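Small Trade Web Forum > Writing & Content > Do you put prices on the services page or not

Page 1 of 1

skusell_ben
Quick one before I go into a meeting. Redoing our services page, the pricing bit is the last thing left. Boss wants "contact us for a quote" and a form. I want actual numbers, or at least a from price. We do small batch repairs and calibration for workshop kit, most jobs come in at 80 quid, odd one goes to 884 if it's a full strip down. So the range is daft and that's his argument, no number means anything so leave it off.

Anyone tested this? Not after theory, what happened on your own site.

Ben (Benvinda if we're being formal)

marrowfat
Put the price on. Next question

tallow_and_wick
We took ours off two years ago and enquiries went up. Quality went down though, loads of people asking how much and then vanishing. Spent half my mornings typing the same email. Put them back in November and it calmed down.

skusell_ben
@tallow_and_wick did the number of actual jobs change though? or just the emails

tallow_and_wick
Same jobs give or take. Fewer emails. I'd call that a win, my business partner doesn't, he likes a full inbox

eustaquio_m
Disagree with marrowfat, it depends what you're selling. If I see 80 and then get a bill for 884 I'm furious, even if the small print said "from". The word from is invisible. People read the number and stop.

I write for a couple of trade firms and what's worked is three worked jobs. Short. What came in, what we did, what it cost. Reader finds the one closest to theirs. No table, no tiers, no gold silver bronze.

marrowfat
three case studies to say how much a thing costs. nobody's reading that on a phone at 7am

eustaquio_m
Not case studies. Two lines each. Read it again

marrowfat
I did read it. two lines times three is six lines and then you'll want a heading and a quote from a happy customer. seen it happen

ximena_h
Can we see the page? Hard to say without the words round it. "From £80" under a paragraph of waffle is a different thing from "From £80" at the top.

skusell_ben
Fair. It's on a staging site so can't link, pasting the draft as it stands. Nilmini did the layout, words are me and the boss fighting. Go easy.

--- draft ---

Repairs and calibration

We look after the tools your workshop leans on. Send it in or bring it to the counter at Ondirbridge and we'll tell you what's wrong with it before we charge you for anything.
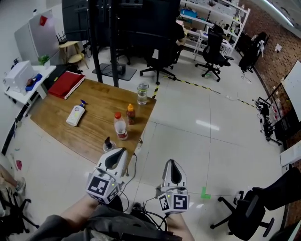

Photo: Nilmini Dewan / Skusell

We pride ourselves on a friendly, professional service tailored to your needs. Our experienced team has a wealth of knowledge across a wide range of equipment. Whatever your requirements, we are here to help.

What it costs

Every job is different. Please fill in the form below for a no obligation quote and a member of our team will be in touch.

How it works

Fill in the form. We'll be in touch to arrange drop off or collection. Once assessed, we will contact you with a quote. On acceptance of the quote, work will commence.

--- end ---

So yes the second paragraph is his. Before anyone starts

marrowfat
I was going to start

ximena_h
OK so your first paragraph is good. "Before we charge you for anything" is the best line on the page and it's doing your pricing job already. Then para two undoes it. Bin the whole thing. It could be a dentist.

Then "what it costs" is a heading that promises a cost and hasn't got one. I'd be annoyed. Either change the heading or answer it.

tallow_and_wick
Agree re heading. If you must have no prices call it "getting a quote"

wvaldovinos
Coming in on the form question. I ran the site for Clekura for a bit, similar sort of thing, people posting kit in. Our form had 15 fields. Fifteen! Serial number, date of purchase, how did you hear about us, the lot. Cut it to name, phone or email, what's wrong with it. More than 51 came through in the first month after, and before that we'd been lucky to see a dozen. Didn't touch the price wording at all. So before you go to war with your boss over the price look at how long the form is.

skusell_ben
@wvaldovinos ours has nine I think. Ten with the tick box. One of them is "company size" and I have no idea who asked for it

wvaldovinos
Somebody in sales asked for it and then left. Always the way. Take it out and see if anyone notices

eustaquio_m
One month isn't a test though is it. Could have been seasonal. Could be you'd just sent a mailshot

wvaldovinos
We hadn't sent a mailshot. But yeah one month, I'm not writing a paper, I'm telling the man what happened

skusell_ben
woman :)

wvaldovinos
Sorry! Telling the woman what happened

ximena_h
Also "on acceptance of the quote, work will commence". Who is talking here. You say yes, we start. Four words.

"Once assessed" as well, once who's assessed, the customer? You've got "we'll" in the first bit and it sounds like a person, then it goes all solicitor by the bottom.

skusell_ben
Ha ok. That one's mine. Rewriting over lunch, back in a bit

marrowfat
while she's gone. eustaquio what do you do when every job really is different? like building work. you can't do your three examples then surely

eustaquio_m
You still can. Every job is different but people's jobs fall in lumps. Look through the last year's invoices and there'll be a lump at the bottom, a lump in the middle and a few mad ones. One example from each. I did it for a roofer and he swore blind he had no typical job, then we got the invoices out and a good half of them were the same gutter repair.

marrowfat
ok that's annoyingly sensible

tallow_and_wick
Screenshotting this

skusell_ben
Right. Version two. Boss hasn't seen it. Para two is gone, I've pinched the lumps idea and Ximena's four words. Nilmini's swapped the second picture in where the form used to be and the form's gone to the bottom.

--- draft 2 ---

Repairs and calibration

We look after the tools your workshop leans on. Send it in or bring it to the counter at Ondirbridge and we'll tell you what's wrong with it before we charge you for anything.

What it costs

Most jobs are £80. That's a clean, a check and a calibration, with a sheet to say what we found. If it needs parts we ring you first with the price of the part and how long it'll take to get here.

The most we've charged for one job this year is £884, for a full strip down. The customer knew the number before we picked up a spanner.

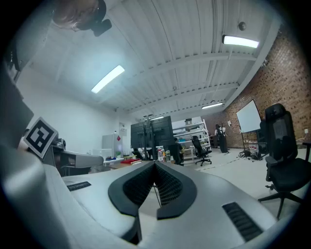 If we look at it and it's not worth mending, we'll say so. You can have it back as it came or we'll get rid of it for you. There's no charge for either.

How it works

Tell us what's wrong with it. We'll ring or email to sort out getting it here. We look at it and give you a price. You say yes, we start.

--- end ---

Is the 884 mad? It's true but it looks big sat there on its own

ximena_h
Leave it in. It's the most trustworthy thing on there. You've told me the worst case, I relax.

Miles better by the way

marrowfat
take 884 out. you've got a lovely clean 80 and then you frighten everyone. put "bigger jobs, we ring you first" and done

ximena_h
That's just "contact us for a quote" in a different hat

marrowfat
no its not, they've already got the 80

eustaquio_m
I'm with Ximena, which makes a change. But it wants a middle one. You've gone bottom lump, top lump. Somebody with a two or three hundred pound problem can't find themselves in that.

skusell_ben
I don't have a middle one to hand, would need to dig through the invoices. Nilmini has the login. Will do it though, good shout

wvaldovinos
"The customer knew the number before we picked up a spanner" – check with the workshop that's true?? If you strip something down to find out what's wrong then you picked up a spanner. Somebody will email you about it. Somebody always does

skusell_ben
oh god. Yes they'd have had the lid off at least. Changing to "before we started the repair"

tallow_and_wick
Less punchy but fine. I'd put the price para above the "we look after" one personally. First thing on the page. People who want the price want it now and the rest will scroll

ximena_h
No, first para needs to be first, otherwise £80 for what

tallow_and_wick
The heading says repairs and calibration. They know for what

ximena_h
They know roughly for what

marrowfat
put it in the heading. Repairs and calibration, most jobs £80. sorted, everyone shut up

skusell_ben
...I quite like that? Looks a bit market stall but I quite like it

eustaquio_m
Depends if the boss wants to look like a market stall

skusell_ben
The boss wants to look like Zinchenko who are the big lot across town. Their page has a video and no prices whatsoever

wvaldovinos
Then he's got a reason for prices right there. They won't say, you will. Use that on him. Don't put it on the page though, slagging off the competition reads badly, just say it in the meeting

skusell_ben
Going in at three. Will report back

skusell_ben
Back. He's keeping the 80 and he's keeping "you say yes, we start", said that was the only bit that sounded like him, the cheek. 884 is "under discussion". Heading is a no, too market stall, his exact words and I hadn't said a thing. Form is down to four fields. Company size was his idea, so that was an awkward minute.

Need to find the middle example and he wants vat mentioned somewhere, where do people put that? In the sentence or a line at the bottom?

tallow_and_wick
In the sentence. £80 plus VAT or £80 including VAT. Don't make anyone hunt for it

marrowfat
inc vat if your customers are public, plus vat if they're trade. if its both, inc

skusell_ben
It's both. Including then. Cheers all, will post the final wording once I've got the login off Nilmini and found the middle one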